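Kitchen task tips: planning and control settings that hold up

Prendham notes, last revised 24/05/2023

These tips cover the software side of running a single arm in a simulated household kitchen. They assume a working simulator, a motion planner and a policy that already reaches for things. Settings are from our own Sutgate task set and should be treated as starting values.

Door state first

Read the fridge door angle from the joint state before planning anything inside the cabinet. Do not infer it from the camera. A French-door unit with one leaf partly open looks much the same to a wrist camera over a wide range of angles, and the planner will happily route an elbow through the leaf. Refresh the collision mesh whenever the hinge moves by more than 3 degrees. If the target angle is 90 and the hinge stalls short of it, replan from the stalled value and leave the door alone.

Shelves need their own collision bodies. A fridge imported as one convex hull is a solid block, and every plan into it fails at the first check. Decompose the cabinet, the door racks and the bins separately, then confirm in the debug view that the gaps between shelves are empty.

Approach poses

Set the pre-grasp pose outside the shelf line and finish with a straight Cartesian move. Joint-space interpolation is fine up to that point and poor past it, as the wrist tends to dip. For fruit on a middle shelf, keep the hand level and limit wrist roll. On a worktop, a steeper approach clears knife handles and appliance tops more reliably.

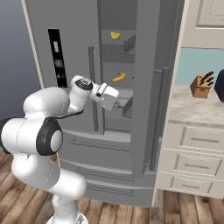
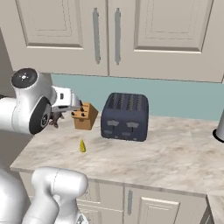 Arm at the open fridge and at the knife block, same kitchen.

Keep separate planner profiles for the cabinet and the bench. We tried a shared profile in November and spent more time tuning it than the two separate ones had taken together. The cabinet profile wants tight joint limits and a low velocity ceiling. The bench profile can move faster but needs more padding near upper cupboard handles, which protrude further than the door mesh suggests.

Perception

Small yellow objects get confused. A lemon wedge and the end of a banana can share a colour histogram, so colour thresholds alone are not enough. Add a length-to-width ratio to the filter, and drop detections that flip class between consecutive frames. Grey-on-grey interiors are worse for depth estimation than patterned stone; raise the interior light a little before lowering the confidence cutoff.

Do not train on one countertop texture. A detector that has only seen veined marble will mark the veins as cable edges on any other surface. Randomise the benchtop, the splashback and the floor independently.

Control rate and timeouts

Cap each episode at 300 steps. Runs longer than that were nearly always stuck in a contact loop, and they fill the log with nothing useful. Hold the last command for 4 steps after a dropped observation, then stop the arm. Extrapolating through the gap looks smoother in replay and causes more collisions.

Check gripper closure by force and width together. Width alone reports a successful grasp when the fingers have closed on a shelf edge.

Logging

Store the planner seed, scene file hash and door joint value with every run. The Zomalness exporter drops the joint value unless the articulated flag is set, and it gives no warning. The Bermúdez viewer will open files without it but draws all doors shut, so a replay may show the hand passing through a closed panel. Check the flag before filing a collision bug.

Name runs by task, then seed. Dates go in the metadata. Delete failed imports the same day or they end up in the training split.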